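솔트포트 과학고 졸업 우수학생 선발 방식이 올해부터 바뀜. 규정집 개정본 읽고 정리. 타래로 씀.

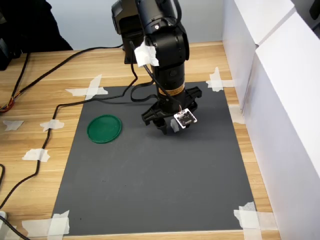
기존: 내신 70, 교사 추천 30. 개정: 내신 50, 탐구보고서 30, 교내외 활동 20. 추천서는 제출하되 점수화하지 않음.

내신은 5개 학기 평균. 3학년 2학기는 반영 안 됨. 전입생은 전적교 성적을 환산표로 변환하는데, 환산표가 부록 3에만 있고 본문에는 언급이 없음. 전입생 학부모는 부록까지 볼 것.

탐구보고서 분량은 공백 포함 4,000자 이내, 초록 별도. 작년 기준은 2,000자였음. 작년 양식 파일이 아직 게시판에 남아 있으니 주의. 새 양식은 머리글에 '개정' 표기 있음.

심사는 두 단계. 1차는 학년부에서 10명으로 압축, 2차는 면담. 면담관은 Botond Pálfi 선생(물리)과 Fiachra Gallagher 선생(영어). 영어 면담은 선택이고 가점 없음. 학년부에 전화로 확인함.

장학금은 플러스버그 장학재단에서 지급. 선발 인원은 세 명으로 전년과 동일. 지급 시점은 등록금 고지서 제출 이후라 입학 전에 받는다고 계산하면 안 됨.

활동 점수는 시간 비례가 아니라 구간제. 같은 구간이면 몇 시간 더 채워도 점수 차이 없음. 교외 활동은 사전 승인분만 인정. 사후 승인 신청은 올해부터 폐지.

동점 처리 순서: 탐구보고서 > 내신 > 활동. 작년까지는 내신이 먼저였음. 개정안에서 실질 영향이 가장 큰 조항으로 보임.

질문 받은 것 하나. 조기졸업 예정자도 지원 가능. 단 반영 학기가 3개로 줄고, 학기별 가중치는 동일.

접수는 12월 중 오후 5시 마감. 시작일은 아직 공지 전. 온라인 제출만 받고 파일은 PDF 하나로 합쳐야 함. 서명란은 스캔본 허용.

개정본 12쪽과 17쪽의 면담 시간이 서로 다름(15분/20분). 학년부에 문의해 둠. 답 오면 여기 이어서 올림.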